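Voltage drop on long USB runs

I moved the Drenesel air quality sensor to the far end of the attic in March and it began rebooting every 18 minutes. The supply on the shelf downstairs read a clean 5.1 V. The sensor end read 4.4 V whenever the fan started. The firmware browns out at 4.5 V, so the cause was clear enough.

The cable was a thin charging lead plus two extensions. I measured 642 milliohms for the round trip, including contacts. At just under 1.1 A, that accounts for the whole loss. 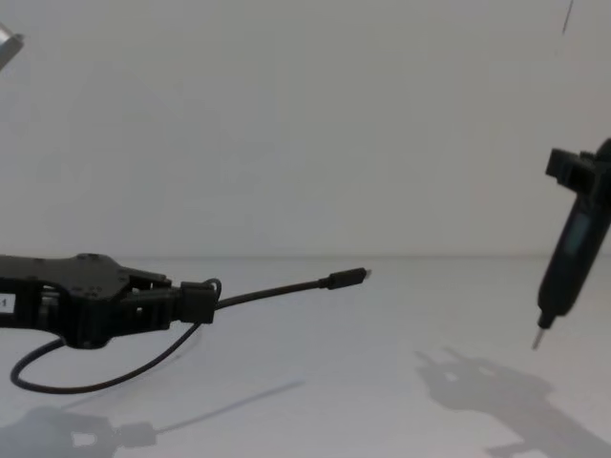 Conductor size matters more than length at this scale. Two leads can look identical from the outside and differ by a factor of three in copper, and most sellers don't print the gauge. A thin black cable with a small molded plug, metal tip at the front, says very little about what is under the jacket. I now measure every lead at 1 A and write the drop on a tag.

Parviz Sharifi suggested a local capacitor. I tried 3000 µF across the sensor input. It covered the fan's inrush but did nothing for the steady drop — the reboots came back within the hour.

The fix was a 12 V feed and a Pralik buck converter next to the sensor. Uptime is now 96 hours.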